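Forum Jugendfreizeiten > Betreuer und Ausbildung

Thema: Schulung Camp Fistwood, Anrechnung Juleica

rkovalchuk
Zählt der Erste-Hilfe-Block aus dem Dezember für Fistwood? Laut Merkblatt sind 3 Module Pflicht.

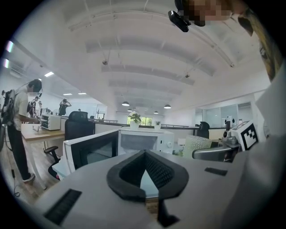

Großraumbüro, Mistbridge

Uliana_Y
Ja, wird angerechnet - Nachweis beilegen.

holovko89
Widerspruch. Nur mit Lehrgangsnummer, sonst fällt Modul 2 komplett an. 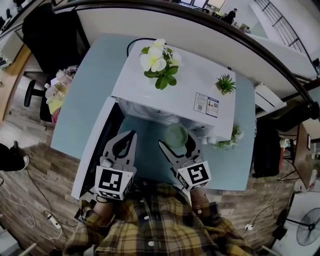

Modul 2 umfasst auch Medikamentenlagerung. Insulin gehört gekühlt und separat. Ein Minikühlschrank in Tischgröße wie der weiße reicht pro Gruppe, Tür bitte nicht so weit offen stehen lassen.

Uliana_Y
Nummer stand bei mir nie drauf. Ging trotzdem durch.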